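Trevaskis House Residents' Meeting
Minutes, December 7, 2018
Held in the downstairs lounge

I'm taking the minutes again because I was the one with a working pen, so please forgive the style. If I've got anything wrong, tell me before the next meeting and I'll fix it. We had enough people to vote, plus two who came for the cookies and stayed for the argument about the dryer.

Minutes of the last meeting

Agreed without changes, except that I'd put the boiler visit down for the wrong morning. Fixed now. Sorry to anyone who stayed home for it!

The kitty

We started the fall with $200 and we're down to $147. Most of what's gone went on light bulbs, dish soap and the new shower curtain for the second floor (the old one had really had it). Somebody asked if we could get a nicer brand of coffee out of the kitty. We talked about that for longer than we talked about the fire alarm. The vote was no, but it was close, and I have a feeling it'll be back.

Laundry room

The dryer is still eating time. One load took me two full cycles last week and the towels were still damp, and others said the same. Jetutell, who look after the machines, have been called and have promised to send somebody out. Until then we agreed to clean the lint trap after every load, every single one, and to leave the drying racks set up by the window so people can use them. Please don't leave things on the racks for days. I know some of those socks by now.

Snacks and bedrooms

This was the big one, and it took up most of the evening. The house rule we inherited says no food upstairs at all, and pretty much everyone in the room admitted to breaking it. I said I'd sooner have a rule people keep than one we all pretend about, and that got a lot of nodding. The worry on the other side is crumbs, and after the ants in May I do understand it. Bedding is a pain to wash here too, what with the dryer being how it is, and a double duvet barely fits in the drum to begin with.

So we went back and forth. One idea was dry snacks only. Another was that you could eat at a desk but not in bed, which got laughed at a bit, since half the rooms have no desk to speak of and the bed is where everybody sits. What we landed on is a tray rule. If you're snacking on the bed, packets go on a tray with sides, wrappers go in the trash before you go to sleep, and anything opened gets eaten, clipped shut or brought back down to the kitchen.
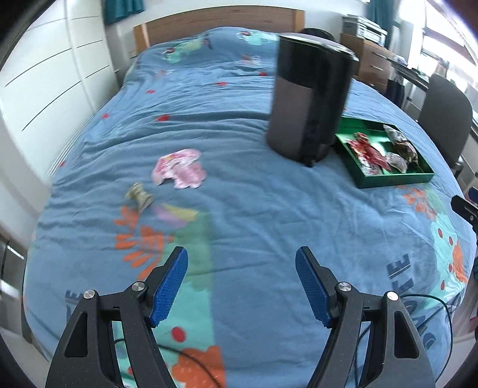 Does the tray rule cover drinks too?

Drinks are separate: anything with a lid is fine upstairs, and open mugs and glasses stay in the kitchen or the lounge.

There was a bit more on this after that. Wrappers came up again, especially the little twisted kind that get lost in a rumpled duvet and turn up in the wash. One person has had chocolate go through with a white pillowcase and is clearly not over it. We also agreed that printed covers hide a multitude of sins and that this isn't the same as being clean. Nobody wants room inspections, me least of all, so we're trusting each other. Voted on and passed, with one against. We'll see how it's going in the spring.

Trays

Since we'd just made a rule about trays, we thought we should have some. There are a few in the cupboard over the fridge that anyone can borrow, but they're big and heavy and one has a crack in it. Hunus has plain ones with raised edges, and I offered to go look at them on my way home from work. We set aside $3 a tray and said if they cost more than that I should come back and ask. Colors are up to me, apparently. I was told not to go crazy.

Bedding swap

A really nice idea, this one. Several of us have duvet covers and pillowcases we don't use, and a couple of people are short, so we'll do a swap in the lounge before the holidays. Wash what you're bringing, fold it, and pin a note on it with the size (double, single, whatever it is). Anything left over goes to the thrift store. I'm bringing a striped set that I have never once liked, so first come, first served.

Storage boxes

The quote from Ondotex for the shelving in the hall closet came in at $155, which is more than we have. We could ask everyone to chip in, or wait. The feeling was that we should wait, and in the meantime please take home anything in that closet that's yours. There's a bag of coat hangers in there that no one would own up to.

Anything else

The front door is sticking in the cold. Lift the handle a little as you pull and it'll close. Please do make sure it closes, as it was found open twice last week.

The recycling bin in the kitchen needs a new lid. I've got one at my mom's that might fit and will bring it over.

Someone asked for a quiet hour on weeknights. We'd run out of steam by then, so it goes first on the agenda next time.

To do

Me: look at trays, bring the bin lid, type this up
Everyone: lint trap, hall closet, wash your swap bedding
Whoever has the big scissors: please put them back in the kitchen drawer

We finished late and the cookies were gone. Next meeting will be after the holidays, same room, and I'll put the date up on the fridge.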